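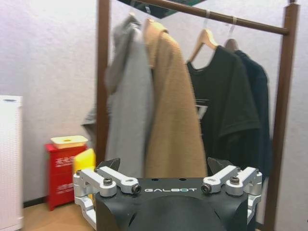 Gripper at the clothes rack, fingers open side up. Read the rules below before you run one.

Garment Handling Cell Rules - FAQ
Trinville site. Last updated Jan 11, 2018

Who has to follow these?
Everybody who runs, loads or resets a rack cell. Visitors too, if they're past the tape. If you only book time in Nirkivness and never come in, you can skip to the logging questions.

Is this a safety standard?
No. House rules. The published robot safety standards still apply and they win if there's a conflict. Tell Laing if you find one so we can fix the page.

How close can I stand when the arm is live?
1000 mm from the farthest point the arm can reach. That's reach, not where it happens to be parked. Two-arm cells: measure from both.

Can I hand it a hanger?
No. Stop, load, step back, start. Every time, even for one shirt.

What speed do I use near clothes?
200 mm per second max at the wrist once the fingers are over the rod line. 300 in free space during setup. Faster than that needs a sign-off from Laing, in writing. A chat message doesnt count.

Grip the hanger or the fabric?
Hanger first, close to the hook, just under the rod. Shoulder of the garment is second choice. Never by a sleeve or a hood. Hoods bunch up and you can't tell what the fingers have hold of. Long coats: check the hem is clear before any sideways move.
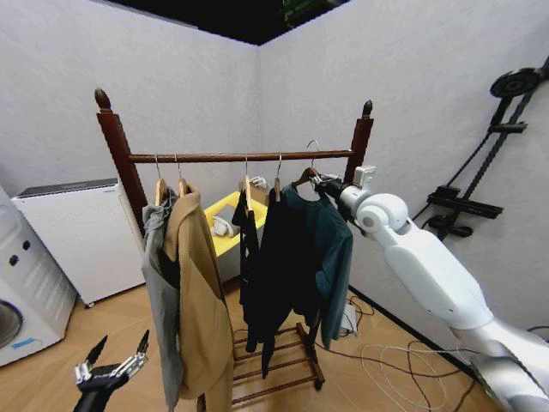
How much stuff can hang on the rod?
Leave a finger's width between hangers on both sides of the one you're going for. If two are touching, seperate them by hand with the arm stopped. Don't let the arm shove its way in. Mixed lengths are fine, mixed hangers are fine, just put them in the run notes.

What about cables on the floor?
Coil slack against the wall, outside the walking path. Nothing under casters. Nothing looped where the wrist can pick it up. Check again after you move the rack, people forget this one.

Do the casters need locking?
Yes if yours lock. Chock them if not. A rack that creeps makes every saved position wrong.

Where does the fire extinguisher go?
Same room, reachable without crossing the arm's path. Nothing stacked on the box please.

It dropped something. Now what?
Stop button. Wait for the arm to be still. Then pick up. Log it as a drop even if the garment is fine.

It snagged and is pulling?
Stop button, same as above. Do not tug against it. Release the fingers from the panel, free the cloth by hand, look at the fingertips for threads before restarting.

How often do fingers get checked?
Start of every shift, and every 1000 cycles. Bolts on the linkages, both sides. Loose bolt = cell is down until it's fixed.

Do I log good runs too?
Yes. Nirkivness wants all of them. Run number, garment type, hanger type, result. Skip the essay.

We use a Kukau cell, different layout. Same rules?
Same rules, different stop button location. The Kukau sheet is being redone, should be up in February. Ask before you run until then.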